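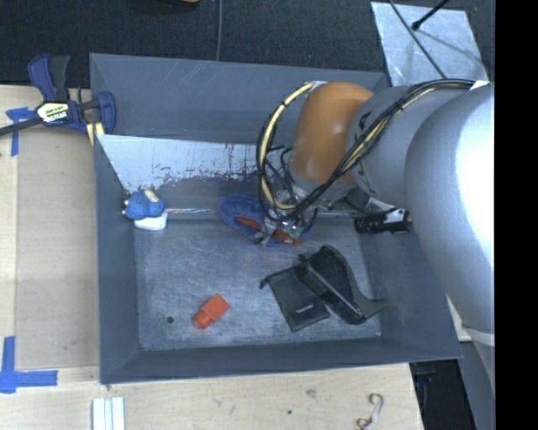 How long does it take to learn to swim front crawl as a grown-up? Four months, if you're me and you started in May hardly able to put your face in the water.

8th September
Posted by the Stedeo diarist

Swam 600 metres this morning without stopping!! I'm writing it down before I do anything else, because my arms are like string and I may not be able to hold a cup of tea later, never mind type.

I got to the Selora baths just after they opened. Monday mornings are lovely there now the schools are back – only 3 of us in the slow lane, and one of those was doing that upright breaststroke where the hair stays dry. I'd planned on my usual stop-start lengths with a rest at each end (and a good long look at the clock). Then I got to the far wall and just turned round and went again. And again!

The breathing is what's changed. All summer I've been holding my breath under water and then trying to breathe out and in during the tiny moment my mouth is up, which leaves you gasping by halfway. The Vona course kept telling us to hum as we went along, so today I hummed. Same dreary bit of tune the whole way. My legs still sink, mind you, and I swallowed a fair amount on the left side.

Goggles leaked again. I need to find the old pair.

Had a cheese roll on the wall outside afterwards and then another one. The lake swim at Marchuk is 7 weeks off and I've put my name down for the short course. I looked at the long one too, all 4,000 metres of it, and shut the page quickly. Water will be freezing by then – must ask about borrowing a wetsuit.

Back in on Thursday. Going to try breathing to both sides.

Comments

slowlane_sue: Well done you! Humming worked for me as well, though I got some looks.

Pebble: Try the wetsuit in the pool first if they'll let you. They feel very tight round the neck.

dampowl: What tune?

We use cookies to remember your settings. Accept / Manage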